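How to Arrange Artificial Roses and Tulips in a Small Glass Vase

Artificial stems come out of the box flat and stiff. Most of the work in a good arrangement is bending and trimming, and the part where you put them in the vase goes fast. Set aside an hour the first time.

What you need

A small glass vase, clear or lightly tinted
One or two rose sprays with both open blooms and buds
Two or three single tulips
One filler stem with small rounded leaves
Wire cutters (don't use scissors, the wire core will ruin them)
A damp cloth
Clear glass pebbles, optional

I buy most of my stems from Clillum. The Celach sprays have softer leaves but the wire is thinner, so they droop if you bend them more than a few times.

Step 1. Open up the stems

Hold the spray near the bottom and pull each side branch away from the main stem. Bend the branches to different heights. Turn a few of the leaves outward and leave a few hanging down. Open the petals on the largest rose with your thumbs, working from the outside in. Leave the buds closed.

If the petals have creases from packing, hold them over a steaming kettle for a few seconds and smooth them with your fingers. Keep the glued center out of the steam.

Step 2. Measure before you cut

Stand the stem next to the vase. The flowers should come up to one and a half times the height of the vase, or twice if the vase is heavy. Bend the extra length up first and try it that way. You can always cut later.

Step 3. Place the tallest spray first

Hold the spray by the bare part of the stem, below the leaves, and lower it in. Let it lean against the rim. With a see-through vase, strip any leaves that would end up below the rim — they look messy through the glass. 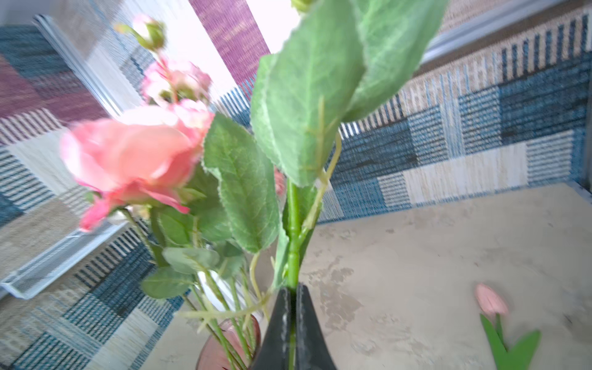 Rose spray at the vase, with a pink tulip on the tabletop.

Add the second spray so it leans the other way, then the filler. Push the filler down until the small leaves sit just over the rim and cover the bare stems.

Step 4. Add the tulips

Tulips go in last. Give each stem a slight curve first, since a straight one looks like a pencil. Keep the closed heads a little lower than the roses and turn them toward the outside.

Step 5. Check it from all sides

Turn the vase a quarter at a time and fill any gaps by bending a leaf over. If the vase wants to tip, pour in the pebbles — hold the stems in place while you do it.

Cleaning

Wipe the leaves with the damp cloth once a month. A hair dryer on the cool setting takes dust off the petals.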